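The deck permit came through in November, nine weeks after I sent in the first set of drawings. I said I would write down how it went, mostly for the two people on our street who are planning the same job.

We live in Clarkard, which means the town handles zoning and the county handles the building review. I didn't know that when I started. I took everything to the town office, paid there, and waited. The town signed off on the setback and sent me a letter, and I took the letter for the permit. The permit is a separate sheet with a number on it, and it has to be posted where the inspector can see it from the street. Mine ends in 777, so at least I can remember it on the phone.

The first plan review came back with a page of comments. Most were small. The reviewer wanted the footing depth written on the section drawing as well as in the notes, and a detail for how the stair stringers meet the landing. The larger one was about the connectors. I had drawn Hesteo post bases because the lumber yard carries them, and I had listed them by catalog name only. The county wanted the evaluation report attached, with the load table for the size I was using.

I asked the yard for the report. They gave me a brochure. A brochure has a logo and a line that says the product meets code, and the reviewer won't take that. The report itself was on the manufacturer's site, two menus down, and it ran 19 pages. I printed the whole thing. On page 12 there is a condition that the base has to sit on concrete that has cured to a stated strength, with a certain edge distance from the bolt to the side of the pier. My piers were drawn too narrow for that, so I changed them and sent everything back.

If I were doing it over, I would read the conditions before drawing anything. The approval on a product covers it when it's put in the way the report says, with the fasteners the report lists. I nearly bought Illivov screws for the ledger because they were on sale. They are a fine screw as far as I know, but they weren't in the ledger table for the hardware I had chosen, and swapping them would have meant another round of review.

The resubmittal took 20 days. The fee was 60 dollars on top of the original one — I had missed that on the fee sheet.

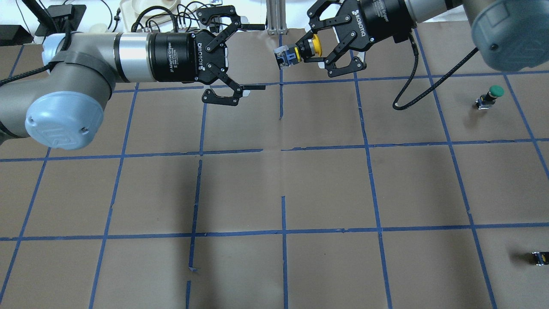 Do you need a permit for a deck that isn't attached to the house? In Clarkard it depends on the height of the walking surface and the total area, and a low, small platform is usually exempt from the building permit but still has to meet the zoning setback.

The footing inspection is set for Saturday morning, which the county does twice a month. Holes have to be open, clean at the bottom, and safe to walk between. I'm renting the auger from the place on Lei Road and picking it up the evening before. The approved drawings are in a plastic sleeve by the back door. The report is in there too, with page 12 folded over.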